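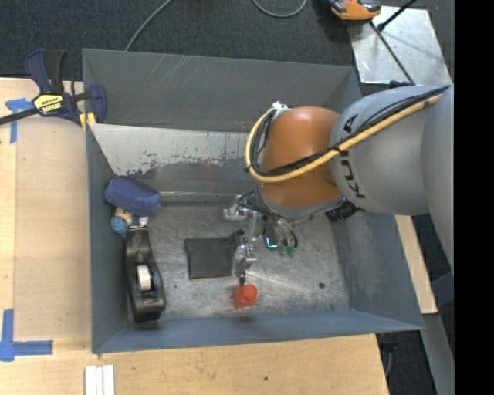

Page last changed: 6 July 2026

I have been thinking a lot about queues. My sister says this is what happens to a person who moves to a small town and gives up the car, and she may have a point, but I think queues deserve more thought than they get and I'm going to give them some.

What set me off was the post office counter in Gumumstead. It used to have a line. You came in, you stood behind the last person, you moved up. Then in the spring they put in a ticket machine, one of those little posts where you press a button and get a slip with a number on it, and four chairs bolted together along the wall. Everybody is supposed to be happier. You can sit down! You can look at your phone! And I hate it, and I've spent weeks trying to work out why a grown woman should hate being offered a chair.

Part of it is that a line tells you things. You can see how long it is from the door, so you can decide whether to stay or go and get your bread first. You can see that the man at the front has a stack of parcels with foreign labels and that you're going to be there for a while. With the tickets you get a number, and the number means very little, as half the people who took one have wandered off. Last week I was 25 and the screen said 2, and I nearly went home. Then the clerk went through a whole run of numbers with hardly a body attached to any of them and I was served in the time it takes to boil an egg.

The other part is the talking. People in a line talk, a bit. They don't talk in the chairs. I met Hacer Coşkun in the old line, two winters ago, when she asked me to hold her place while she ran back for her purse, and that was the start of what is now a very good friendship (and a great deal of quince jam). You can't hold somebody's place in a ticket system. There's no place to hold. I hadn't realised how much I liked being asked.

Hacer doesn't agree with me at all, I should say. Her knees are bad and she thinks the chairs are the best thing to happen to that building since the roof was mended. She also pointed out that I'm remembering the nice queues and leaving out the time a chap in a waxed jacket walked straight past eight of us and said he was only asking a question. Fair enough. A line runs on everyone being decent, and when somebody isn't, you either have to make a scene or stand there fuming, and I'm a fumer. The machine doesn't let anyone push in. I do see that.

But I don't think fairness is all we want from a wait. When I was a student I worked Saturdays at a bakery called Dursun, which had a tiny shop and no system whatsoever. People just came in and stood about in a clump, and when you arrived you said, "Who's last?" and somebody put a hand up, and then you knew you were after the green coat. That was it! It worked for years. Old people sat on the windowsill, children went outside, and the order carried on perfectly well in everyone's heads. So you could sit down, Hacer, and you still had to speak to one person before you did. I'd bring that back tomorrow.

I tried it out on Oğuzhan Karaca at the surgery, who has to deal with waiting rooms for a living, and he laughed at me. He said it's lovely with people who know each other and hopeless with anyone who's poorly, shy, or new to the place. His own waiting room went over to tickets back in 2000 and he says the shouting stopped within the month. I had no idea there'd been shouting. I suppose I only ever went in the afternoons.

So I've had to give some ground. Surgeries can have their tickets, and so can anywhere that people turn up frightened or in pain. Airports can do as they please, they always have. What I'd like to keep is the ordinary small wait, at the post office or the cheese stall or the library desk, where the worst that can happen is ten minutes next to somebody you don't know yet. I don't think those minutes were being wasted, and I don't remember anyone in Gumumstead asking to have them back.

In the meantime I've started saying "Who's last?" when I walk into the post office, ticket in hand. Mostly they look at the screen. One woman put her hand up, though, and we had a nice chat about hedges until her number came round.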